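Whiteboard (small framed type)

A small whiteboard is a smooth white panel for writing with dry-erase markers. It can hang on a wall or lie flat on a table. Many have an aluminum frame with plastic corner pieces.

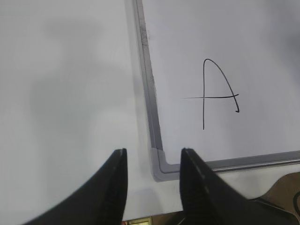
Where does the dirt collect first?
Mostly in the inner channel of the frame, where the eraser cannot reach.

Dust in the channel is taken out with a dry cloth once in some 200 wipes — old marks need a damp one.
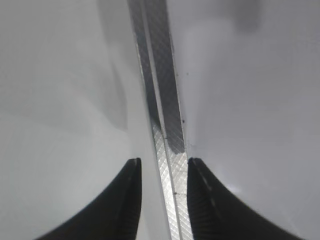 Amnuay Kaewmanee

Narrow strips, of metal or of plastic, are stored apart from the board, so that they do not scratch the writing surface.

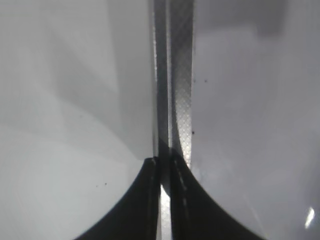

Marker and eraser

The marker may rest on the top rail when the board lies flat. 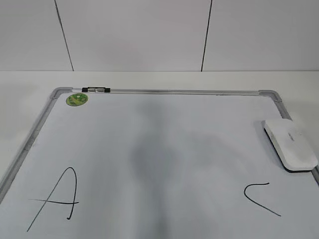
On a hanging board it rolls off, and a tray is used instead. The Flavholm type has a tray for three markers.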